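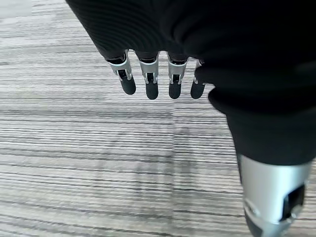
Section 6: Teaching the Shoe Rack Job

By now you should have a humanoid that stands on its own, two hands that open and close, and a battery that lasts longer than your patience. If the hands still twitch when you power up, go back to Section 5 and redo the zeroing. I know, I know. I skipped it the first time too and spent a whole evening blaming the wiring.

I picked the shoe rack as my first real job because slippers are soft, cheap and hard to break, and we always have a bunch of them at the house. Everything below assumes the Likix control board and the Sakard recorder software. If you're on the older Robles board the menus have different names, but the order of the steps is the same.

What you need

A low rack with open shelves
Slippers or slides, at least two pairs, thick soles if you can get them
The wrist cameras and the head camera, mounted and focused
The hardware stop button on its long cable
Painter's tape
A chair for you (you'll be at this a while!)

6.1 Setting up the floor and the rack

1. Put the rack against something it can't slide away from. Mine wandered backward a little every time a knuckle hit the shelf, and by the end of the night none of my saved poses lined up anymore.

2. Stand the robot facing the rack and tape a mark at each toe. Do this before you save a single pose. If the feet shift later you can walk it back to the tape and carry on.

3. Run the cables off to one side and leave slack at the elbow. Swing each arm by hand through its full reach with the motors off and watch the loops at the wrist. If a loop goes tight anywhere, fix it now.

CAUTION: Keep your own feet and any pets out of the space between the robot and the rack whenever the motors are live. The stop button stays in your hand. On the chair next to you doesn't count.

4. Open Sakard, choose New Job and set the frame buffer to 500. The default is 768 and on my old laptop that made the preview lag so badly I was steering the arm by memory.

5. Check the head camera view. You want both shelves and at least one hand in it without tilting the head again. Lock the neck once you're happy.

6.2 The first reach

Go slow here. Set the speed limit to the lowest notch and leave it there for all of 6.2. I mean all of it.

6. Raise the right arm to the ready pose, elbow out, hand a good way back from the shelf.

7. Bring the hand in toward the lower shelf. Fingers curled up, thumb to the side. Coming in with the fingers flat seems more natural, but then you catch the shelf edge with the tips, and those fingertips are a pain to replace. 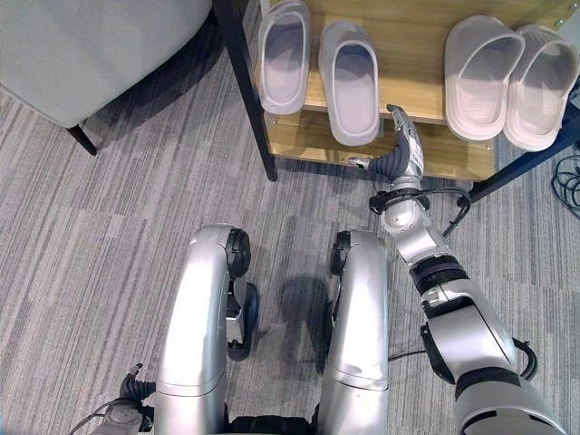
Step 7. Right hand coming in at the lower shelf, fingers curled up.

8. Stop short and save the pose as REACH_R1. Look at it from the side, with your own eyes, before you go any farther. The head camera looks down at a steep angle and it is really bad at telling you how far the hand is from the board.

9. Nudge forward in small steps until the thumb is over the edge of the sole. Save as REACH_R2.

10. Close the fingers to light grip only. If the slipper folds in half, back the grip down a notch and try again. If it drops, go up one.

NOTE: Leave the left arm parked low and forward while the right one works. I had mine hanging straight down at first and the hand kept bumping the leg whenever the waist turned. Eskil Fjeld, who built the same kit a few months ahead of me, parks his behind the hip. That works too if your shoulder covers are the slim kind.

11. Lift, hold for a slow count, put it back down in the same spot. Do it again. When you've got five clean ones in a row, save the job. My recorder log said 1,812 frames at that point, and yours will be different depending on how many times you stop to swear at it.

6.3 Mixing up the slippers

A job taught on one kind of slipper only knows that one kind. So once it's steady, start changing things. Use different sizes and colors, and turn some so the toes point into the rack and some so the opening faces out. Put a few on the lower level too, where the hand has to come in under the shelf.

12. Pick a target and save a hover pose above or beside it. The trick is getting into the gap between two slippers without plowing into either one, so spread the fingers partway and point one of them where you want to go. 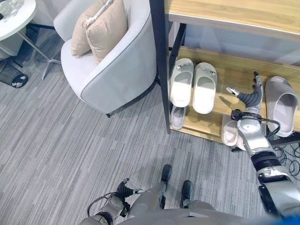
13. From the hover pose, lower the hand and record the grasp the same way as in steps 9 and 10. Give each target its own name. I use the shelf, then the side, then a number, like LOW_R_2, and I wish I'd started doing that on day one.

14. Move one slipper a little, rerun, and see what happens. If the hand misses, record that position as well. Keep going until you're bored.

CAUTION: Feel the finger joints every so often with the motors off. If they're hot, quit for a while. The Larneck finger motors in my kit don't warn you, they just get weaker and weaker and then you start retuning a grip that was fine.

6.4 If it isn't working

Hand drifts left on every reach: check the toe tape first, then the shoulder zero.

Fingers close but nothing lifts: grip is too low, or the thumb is on top of the strap instead of the sole.

Preview freezes when the arm moves: the camera plug at the wrist is loose. A dab of hot glue fixed mine.

Job file won't open: names can't have spaces in them. Rename it and reload.

Next up is Section 7, where we do all this again with the left hand.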